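Oston refurbishment grant: progress to the end of February
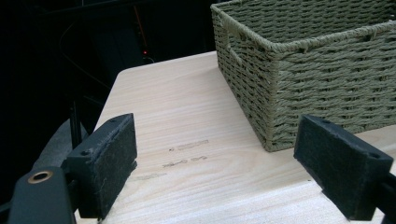 Berhe has now had two months on the pale wooden tops, and I am not convinced the sanding is worth what we pay for it. Faint printed marks can still be seen on the wood, too faded to read. Brundham calls that acceptable. I don't.

We have spent 300 of the 2000 dollars. I would hold the rest until Berhe shows us one top with no marks left on it. The Dilik quote is still outstanding.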